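Notes on Separation Agreements and the Family Home

2021-08-09

Over the winter the Jemside Family Mediation Centre received 429 enquiries from separating couples, and the largest share of them concerned the house. I have worked at the Centre for long enough to find this unsurprising. The readers of this blog have asked for a plain account of how the home is dealt with when a couple parts, and what follows is my own view of it. It is general information and should not be relied upon as legal advice.

Separation and divorce are different events

A couple in Australia may apply for a divorce once they have been separated for at least 12 months. The division of property is a different matter with its own process, and it may be settled well before the divorce is granted. Many people who come to us believe that they must wait. They leave the mortgage, the rates and the insurance in an undecided state for a year, and by the end of it the records are poor and tempers are worse.

Once a divorce has taken effect, there is a limit of 12 months in which to apply to the court about property without first seeking permission. For de facto couples the usual limit is two years from the date of separation. I would ask every reader to write the relevant date in a diary.

Who remains in the home

Neither party is required to leave merely because the relationship has ended. It is also possible to be separated while living under the same roof, although further evidence may be needed when the divorce application is made. Moving out does not by itself forfeit a person's interest in the property. Where there is any concern about safety, these general remarks give way and advice should be sought at once.

My colleague Getsemaní Ocampo, who conducts most of our intake interviews, asks each party to set out in writing who is paying for what. A short letter will do. One couple in June had disagreed for weeks over a water account that each believed the other had paid, and the matter was closed in 20 minutes when both brought their bank statements.

Household contents

Furniture and kitchen goods are generally valued at what they would fetch second-hand, and that figure is nearly always lower than the owners expect. A dining setting bought for $1,902 may be worth $400 on the day it is divided. I encourage parties to prepare a single list, room by room, and to mark those items on which they already agree. Table linen, crockery and books can usually be shared out in one afternoon — and seldom merit a solicitor's letter.

Items with sentimental value should be listed separately. The price of a grandmother's tea service says very little about the difficulty of deciding where it will go.
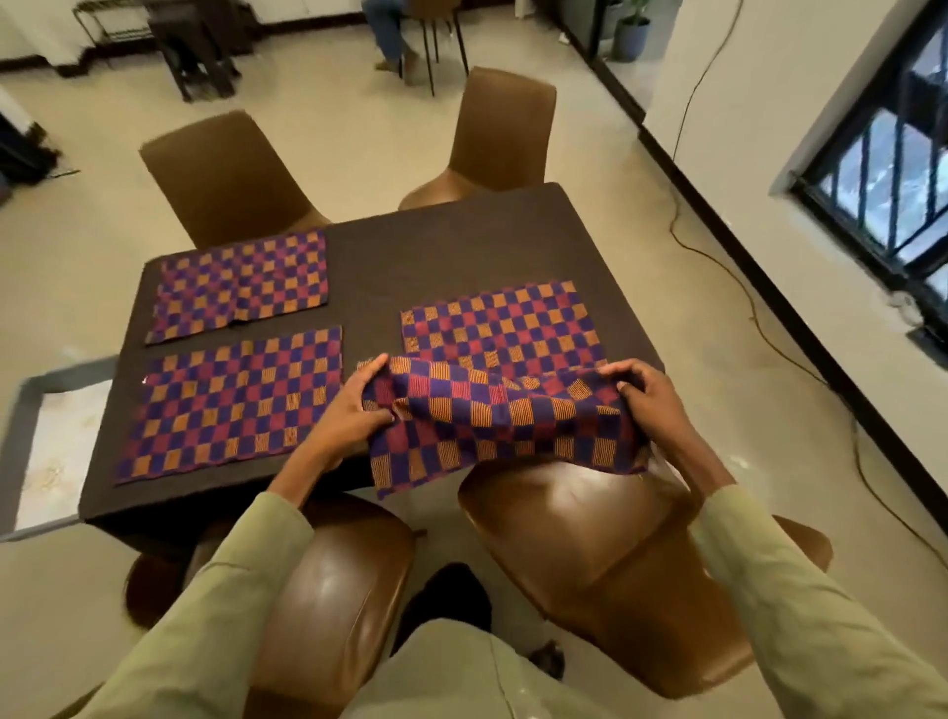
Recording what has been agreed

An informal agreement, even one signed by both people, does not bind them in the way that many suppose. The two usual means of making a property settlement binding are consent orders, which are made by the court on application, and a financial agreement, for which each party must have independent legal advice. Consent orders do not ordinarily require either person to attend a hearing. The court must nevertheless be satisfied that the division is just and equitable.

Parties who intend to transfer the house from joint names into one name should speak with the lender early. The bank is not obliged to release a borrower simply because the couple has agreed to it — and a refusal at a late stage can undo months of careful work. Superannuation should be raised at the same time, as it may be divided along with the other property.

A word on wills

Separation alone does not usually revoke a will, nor does it change the ownership of a house held as joint tenants. If one owner dies before the matter is settled, the whole of the property would ordinarily pass to the other. Both points ought to be discussed with a solicitor soon after separation.

I intend to write next on parenting plans and school holidays.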